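Equipment Planning Meeting — Minutes

Posted September 2025 by Pavithra Subramaniam
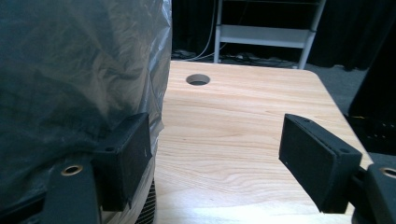 Are we buying a second arm this budget year or waiting?

We're buying, as long as the quote from Stilora stays at or under $3,805 and the shipping is in it.

OK, so that was the big one and I put it first for everybody who only reads the top. The rest is more or less in the order we talked about it, with me typing as fast as I could.

Present: me (notes), Eldana Chala (chair), the two folks from the Drellimska bench, and Stutus on the phone for the pricing part.

July minutes: approved, with one fix. I had written "lease" where Eldana said "least." Sorry!

Arm quote. Stilora sent two versions. The cheaper one leaves out the controller cable and the mounting plate, and we'd end up buying both anyway, so we went with the full one. Eldana asked if the price holds through the end of the quarter. Stutus thinks so but wants it in writing, and so do I. I'm emailing them Monday.

Grippers. This took forever — everybody has opinions about fingers. The hand-held grippers are what we use to record grasps before we program anything, and the Drellimska bench wants spare finger pads on the shelf. We agreed on 10 pads, flat style only. The curved ones got voted down for now (I liked them, for the record). Stojanovska can make them, and Eldana is getting a price that includes the screws this time.

Tables. Stutus asked whether a desk-type top with a cable hole is good enough to bolt an arm to. We went back and forth. Recording by hand on a top like that is fine, but a mounted arm wants something heavier, and I'd rather pay for one decent bench now than fight wobble all year. The bench came in at $2,091 delivered. Approved, but it gets ordered after the arm so we know the bolt pattern.

Cables and power. Eldana wants floor covers and longer leads put in as their own line so they stop coming out of petty cash. Fine by me. No amount yet.

Training. Stilora offers a class along with the arm. We can send 2 people. Names to Eldana, please, and if you went last time, let somebody else have a turn.

To do
Pavithra: email Stilora, update the budget sheet
Eldana: pad price from Stojanovska, class names
Drellimska bench: measure the doorway before the bench gets ordered

Next meeting same time next month, and I'll bring the real sheet with the totals in it.

Questions about these minutes? Contact Pavithra Subramaniam | © 2025 | Back to top

We use cookies to remember your settings. Accept | Decline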